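Régler l'ouverture de porte de placard sur le Protik, deux bras, en simulation

Le Protik sait ouvrir une porte. Il le sait tellement bien qu'à la livraison il tire dessus comme s'il voulait l'emporter. Le réglage ci-dessous prend une matinée, plus le café, et évite de transmettre ces manières au robot réel, dont les charnières se facturent.

Avant de commencer

Il vous faut le simulateur Niltari, le modèle complet du robot et une pièce meublée. Une pièce vide va plus vite à charger et ne vous apprendra rien : le coude trouve toujours le mur le jour de la démonstration. Sauvegardez le fichier de paramètres. Si vous pensez l'avoir déjà fait, vérifiez la date.

1. Recaler la base

Placez le torse face au meuble, puis reculez-le de 80 mm par rapport à la position proposée par défaut. Celle-ci a été choisie par quelqu'un qui n'ouvrait que des tiroirs. Relancez le calcul d'atteignabilité avec la porte fermée, puis entrouverte, puis grande ouverte. Les trois doivent passer.

2. Poser la pince gauche

Amenez le doigt à plat contre la barre de la poignée avant de fermer. Une prise en biais tient très bien pendant la première moitié de l'arc, ce qui la rend particulièrement agaçante. Le bras droit reste devant le torse, pince ouverte, à l'écart du battant.
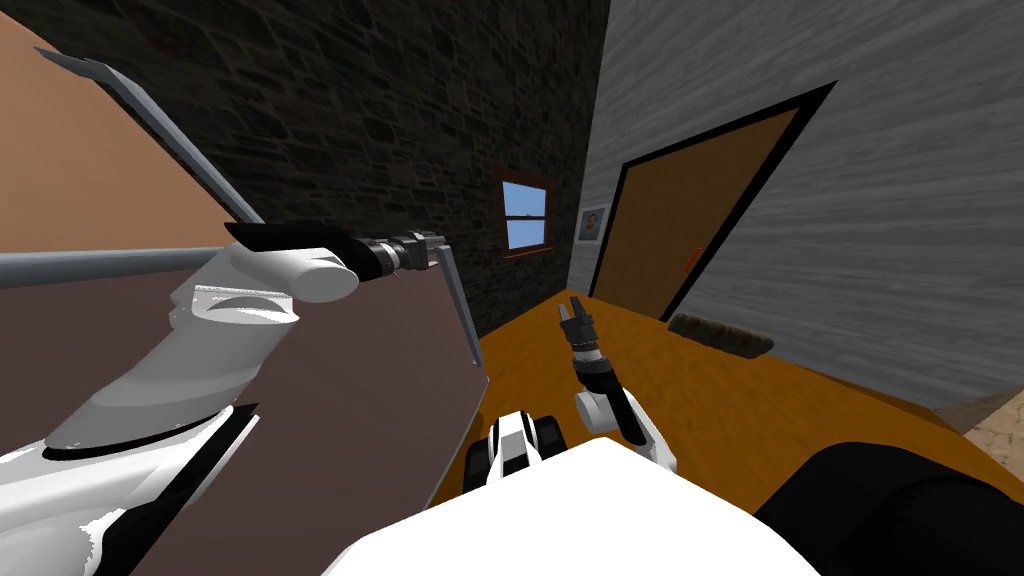 Étape 3 : limiter l'effort

La pince gauche est sur la poignée et l'avant-bras monte vers le panneau : c'est dans cette configuration qu'on règle la traction. Ouvrez l'onglet Contact du bras gauche et descendez la raideur à 300 N/m dans l'axe de tirage. Laissez les deux autres axes tranquilles. Olga Montoya les avait assouplis aussi « pour l'homogénéité », et la pince s'est mise à glisser le long de la barre avec une certaine élégance.

Lancez ensuite huit ouvertures d'affilée, sans toucher à rien. Regardez la courbe d'effort au poignet :
- un pic au départ, puis un plateau : c'est bon ;
- des dents de scie : la prise est de travers, retour au point 2 ;
- une ligne parfaitement plate : vous enregistrez le mauvais bras.

4. Vérifier les collisions

Activez l'affichage des enveloppes et rejouez le mouvement au ralenti. Surveillez surtout l'avant-bras gauche quand le battant revient vers le torse. En cas de contact, reculez encore la base, par petits pas. Ne réduisez pas l'enveloppe pour faire taire l'alarme ; Jörg Lindemann relit les fichiers et il a de la mémoire.

5. Enregistrer

Exportez le profil sous un nom lisible. « final_v2_bon » est déjà pris, plusieurs fois. Rechargez-le à froid et refaites une ouverture complète avant de passer au bras droit, dont les réglages sont les mêmes, signes inversés.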